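Equipment planning meeting — minutes
15 July 2019, back meeting room 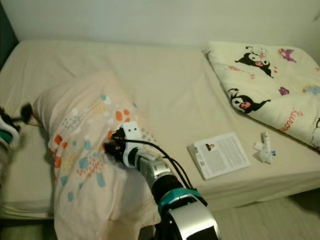 Present: Paula Jitaru (chair), Bindu Ramasamy, Nerys Ruddock, Sepehr Soltani. Luminița Barbu joined from item 3. Notes by Nerys.

1. Last minutes
Agreed, one fix. The spare battery order was put down to Sepehr, should be Bindu. She has placed it. No delivery date.

2. Where the money is
Paula went through the sheet. 55 thousand for equipment to the end of the year, of which 27 is already promised to the second arm set. Leaves less than people thought. Sepehr asked if the repair contract comes out of the same line. Yes it does. Paula had hoped it wouldn't, has asked accounts twice, answer is final.
Anything over 5 thousand needs Paula's signature plus a second quote. No more single quotes please, the last one got sent back and cost us most of a month.
Nothing carries over. Orders need to be invoiced by November, so placed well before.

3. Gripper fingers
Main item. Bed making and pillow work is what wears them out. Sepehr says the black fingers are fine on thick cloth, bad on thin pillowcases, they slide on a single layer and the operator ends up squeezing harder. Bindu not sure it's the fingers, could be operators pinching too close to the seam. Went back and forth on this a while.
Two offers on the table:
Gidby — softer pads, sold in packs, fit the current mounts. 467 a pack. Ships from stock.
Udent — whole new finger, ribbed, needs a different mount. Price per pair is lower but mounts are extra and they would not say how much extra on the phone. Luminița to get it in writing.
Paula asked how long a set of pads lasts. No good number. Sepehr has been swapping them when they look bad and not writing it down. Will start a log, one line per swap, date and which arm. Bindu wants the task on there too, bedding or kitchen or whatever. Agreed.
Decision: buy one Gidby pack now, try on the right arm only, leave the left as is so we can compare. Udent waits for the written quote.

4. Cables
Cables on the forearms run on the outside. Nerys raised clips or a sleeve, worried about a loop catching on bedding when the arm reaches across a mattress. Sepehr tried a sleeve in spring, too stiff, wrist would not turn all the way. Clips then. Cheap, no approval needed. Bindu to order a bag of mixed sizes.
Side point from Luminița — do we hold spare cables at all? One set, and it's the older connector. Add two sets to the list, price to come.

5. Second bed
Request from Bindu for a second bed, so one can be reset while the other is in use. Resets between runs are eating the day. Paula ok with it in principle but space is the problem, not money. It would have to go where the shelving is now.
Single size talked about. Luminița would like a different height from the one we have, otherwise we learn nothing from it. Good point, agreed.
Valivau have frames and mattresses at trade price if we open an account. Luminița filling in the form. Paula will measure before anybody orders anything.

6. Bedding and soft items
Small spend, big argument. Bindu wants more prints and more weights of cloth. Patterned cases, plain ones, kids' comforters, heavy and light. Also more small stuff to leave lying on the bed, soft toys, booklets, that kind of thing, as real bedrooms are never clear. Sepehr fine with that but wants it boxed and labeled, the cupboard is a mess.
Sheets: Nerys says laundry is at the limit, 7 loads last week. More bedding without a second rack to dry it on is pointless. Rack added to list.
Paula set a cap, 600 for all bedding and small items, Bindu to spend it as she likes. Reciepts in the folder, not in a coat pocket.

7. Repair contract
Ó Briain offered a yearly contract, two visits plus parts at a discount. Sepehr likes them, they came out fast when the elbow joint went. Paula thinks two visits is one more than we use. Luminița to ask for a one visit price, and whether remote help is included or billed by the hour.
Not decided. Back next meeting.

8. Later purchases
Short on time, so just a list, no order of priority:
— second arm set, waiting on delivery slot
— spare head camera
— floor mats for the operator spot, Nerys asked for these last time too
— lockable cart for tools
Paula wants a price next to each one before the next meeting, even a rough one.

9. Any other business
Room booking. Someone is booking the bedroom setup and not turning up. Please cancel if not using.
Sepehr away for two weeks, Bindu covers repairs.

Actions
Luminița — Udent quote in writing, Valivau account form, Ó Briain one visit price
Sepehr — pad swap log, start before leave. Order Gidby pack
Bindu — clips, bedding list within cap, drying rack
Paula — measure for second bed, sign off Gidby if it needs it (probaby not)
Nerys — prices for mats and cart, spare cable sets

Next meeting when Sepehr is back, Nerys to send dates.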